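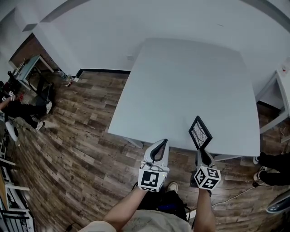
Figure 5.1 A black-framed picture held by its lower corner above a white table.

Chapter 5
Framing and Hanging

A frame carries the weight of its glazing, mount and backing board through four mitred corners. Failure nearly always begins at a corner. This chapter covers joints, fixings and wall loads, in that order. 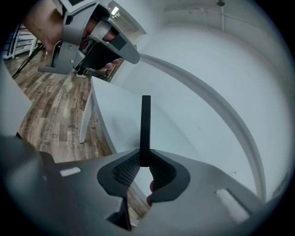
Glass of 2 mm thickness is assumed unless stated. The Skultis method, set out in section 5.3, limits the long side of an unbraced frame to 700 mm. Larger work needs a cross brace, fitted before the backing board is pinned.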